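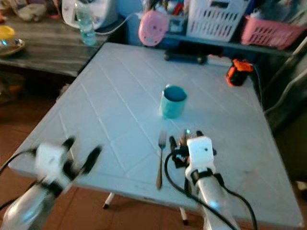

Teal cup and fork on the folding table.

Section 3: Building your first festival playlist

Once your Mondano player is on your home network, the fun part starts! A good festival playlist lets you learn the bands before you're standing in front of them, and the Flisen app can put one together while you make a sandwich.

1. Open Flisen and tap Lineups.
2. Search for the festival by name or town. We'll use Zikow in these steps.
3. Tap Pull Songs. Flisen grabs three tracks per act, starting with the newest release.
4. Drag the acts into the order they play. Openers first is our favorite way to listen (you'd be amazed how many great ones are on at noon).

Note: A playlist holds up to 400 tracks. Anything past that goes into a second list with the same name and a number after it.

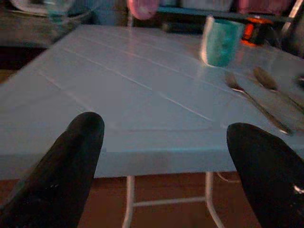 Can I add a band that isn't on the lineup?
Tap the plus sign at the bottom of the list and search as usual. Added bands show a small star, and they stay put when the lineup updates.

5. Tap Send to Player and pick your Mondano. A full list of almost 100 songs loads in a couple of minutes over Wi-Fi.

Caution: Don't unplug the player while the light is blinking. The list can end up scrambled, and you'll have to send it again.
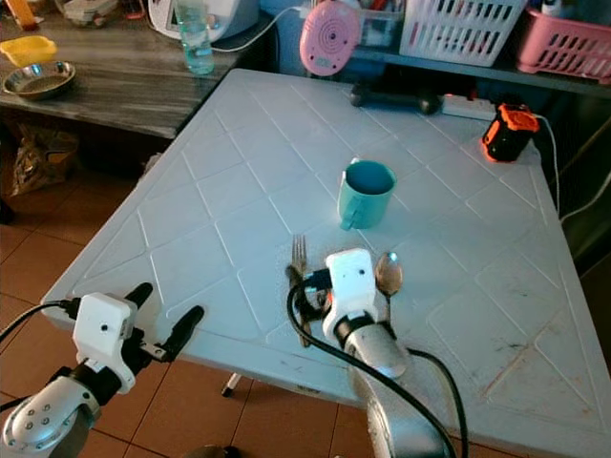

6. Set Crossfade to 3 seconds if you like one song rolling into the next. Live recordings sound terrific this way! For studio tracks, try it off first.

7. Turn on Auto Refresh. Flisen checks for lineup changes every 14 days and swaps out any act that has dropped off the bill.

Note: Lists made in Tudose open fine, but their cover art doesn't come along.

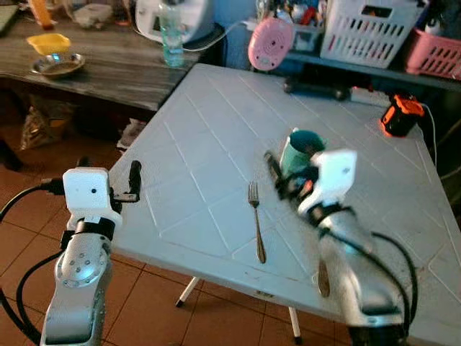

White folding table with a molded pattern on top.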